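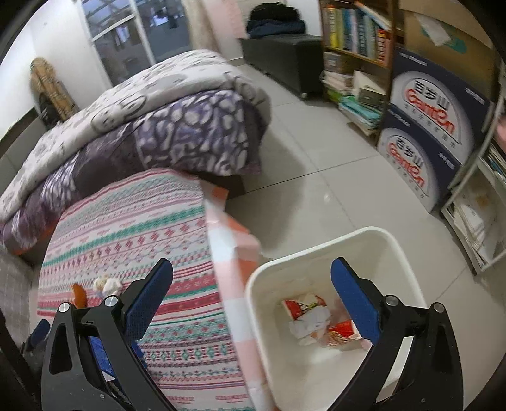 Thread: our student project, the bedroom task
Atieno Odera

1/ Our club at Tosthorpe has 2 grippers that you hold in your hand. We carry them through normal homes and do housework with them, and the recordings are used to teach the arm in the lab. The arm is named Hilon. I did not choose the name.

2/ My task this month is "trash". The wastebasket stands by the bed, and there are wrappers and tissue paper in it. You come from above with the jaws wide open, you close on one piece, you lift. It sounds easy. Tissue is very soft and I still press too much.

3/ Stella Kioko wrote our rule sheet. One try must be shorter than 22 seconds. If you drop the piece, you do not stop, you pick it again and keep the recording. I was deleting all my bad tries until January, so I had to repeat many of them.

4/ The blue pads are the part I like most. Our older pads were smooth and the foil slipped out. These ones have a texture.

5/ The goal for the whole club is 4000 tries before the Rondonuwu student meeting. We are 12 members, so please do your part, I am looking at the first-years :)

6/ Question for other teams: do you tidy the room before you record? Stella says never, a home is a home. I would like to at least fold the blankets.

7/ Next I will do the same task with the lights low. I will write again when I have results.

Print this thread | E-mail this thread

© Jullar Student Robotics | Contact | Back to top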